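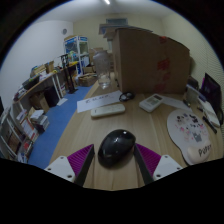
Tension of a string at fixed frequency — why does my result change with the number of loops?

Posted by Roksolana Fedoruk
30 December 2019

I'm working through a standing wave problem for a first-year physics unit and my numbers don't agree with the theory. The apparatus is a driver at one end and a pulley with hanging masses at the other. Frequency is fixed at 127 Hz. I change the tension until I get a clean pattern, then work out the wave speed from v = fλ and compare it with v = √(T/μ).

With two loops the speeds agree well. With more loops the value from fλ comes out consistently lower than the value from the tension. I take λ as twice the driver-to-pulley distance divided by the number of loops. I have checked the masses, and μ was measured by weighing a long piece of the same string. Is this dispersion, or have I set something up wrong?

guvar_k

Probably friction in the pulley. We had the same trouble in our lab and oiling it fixed most of the error. Otherwise check your units, grams vs kilograms catches everybody.

Dikholm

It won't be units. A factor of 1000 in μ would not give a small discrepancy that depends on the loop count. Pulley friction is possible, but you'd expect it to scale more or less with the load, so it should be there at two loops as well.

Look at μ first. You weighed the string slack. Under load it stretches, so the mass per metre of the vibrating section is lower than your figure, and the effect is greatest at high tension — which at fixed frequency means few loops. If the string is elastic, mark off a length, hang each mass in turn and measure the stretched length. Then μ = μ₀L₀/L for each run.

That correction raises √(T/μ) most at the low loop numbers, so it may make your two-loop agreement worse. Do it anyway. If the two-loop point moves away, the agreement was a coincidence.

Second, the driver end is not a true node. It moves with a small amplitude, and the real node sits a little way outside the string. Measure λ between interior nodes only and leave out the end loops. With two loops you have a single interior node, so go to three or more for this test.

Dispersion from stiffness would push the speed up at short wavelengths, which is the wrong sign for what you describe. For thin cord it's negligible.

jang

Agree with the above re interior nodes. Also plot T against λ² instead of comparing speeds point by point. The gradient should be μf². If there is a constant friction force or you've left off the mass of the hanger, it shows up as a non-zero intercept and you can read it straight off the graph. A missing hanger would make your tension value too low, though, so for your sign I'd be looking at the pulley.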